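Subject: Re: [smalltables] Tissue holders with a second compartment - worth it?
From: Riaan Masilela
Date: 29 Aug 2023

Cirilo Gallegos wrote:
> Riaan, you said back in the spring you'd switched to one of those wicker
> tissue holders with an extra compartment. Did it stick? My front table is
> a dumping ground again. Keys, receipts, a Steston catalog I never asked
> for. I'm tempted to buy something with a lid and shove everything in
> there. Also, do you keep flowers on yours or is that asking for trouble?

Hi Cirilo, and hi everybody,

Yes, it stuck! I'm still using the wicker one and I'd buy it again. The tissues go in one side and the other side is for whatever needs to go out the door with me, so a lot of the time there's nothing in it at all, and I've decided I like it that way. The minute I put "just one thing" in there it turns into the junk drawer (ask me about the winter of the Zikora coupons).

I got mine at Fourie, back when they still had the basket shelf by the registers. I paid 85 for it, tissues not included, and my sister still brings that up at dinner. It's held its shape, though, and wicker is easy enough to dust if you go at it with an old paintbrush. 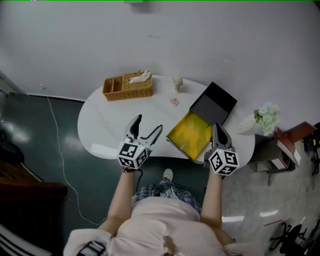

Anyway, the bigger change for me was the table itself. I used to have a rectangular one from Mitside and every corner collected its own little pile. The white one with the curvy outline doesn't really have corners, so I had to think about what lives where. Everything tall goes toward the wall and the front stays open for opening mail and so on. It does show every smudge - glossy white is not a forgiving color - but a damp cloth takes care of it.

So, in case it's useful, my order of doing things when it gets out of hand:

1. Take it all off. Yes, all of it, even the stuff you know is going back. I use the floor or the bed.

2. Wipe the top, then put the tissue basket back first, over at the left end. It's the biggest flat-bottomed thing I own and the rest lines up from there.

3. Bring back the little things. I allow myself a small figurine and that's it. If something hasn't got a spot and I don't want to throw it out, it goes on the small stool under the end of the table until I make up my mind.

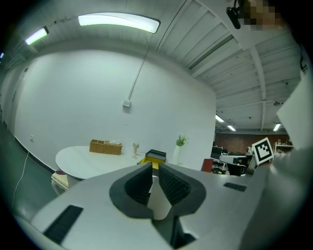
4. Box next, flowers last. The vase is the easiest thing to knock over, so I don't want to be reaching past it.

About your lid idea, I'd say go for it but pick one that's a different color inside. Mine is black with a bright yellow inside and I can find a stray key in it in 2 seconds. The all-black box I had before that was like feeling around in a coat pocket. I leave the lid up while I'm sorting and try to shut it at night, which I manage maybe half the time.

And yes to flowers! Little white ones with plenty of green are my favorite for this, they don't shout at the rest of the table. The white vase almost disappears against the wall and I'm fine with that. I wouldn't go any taller than the one I have, and I keep it down at the right-hand end, well away from the tissues.
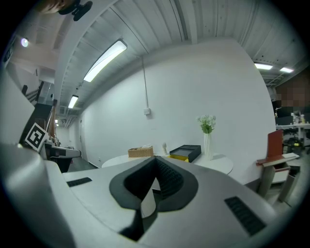
Left to right: basket, figurine, box with the lid up, flowers.

If you do end up getting the basket, measure your tissue box before you go. I had to try 4 kinds before one would fit, and I'm still working through the rejects. Let me know what you pick, and whether the Steston people ever take you off their list. I've been trying since October.

Riaan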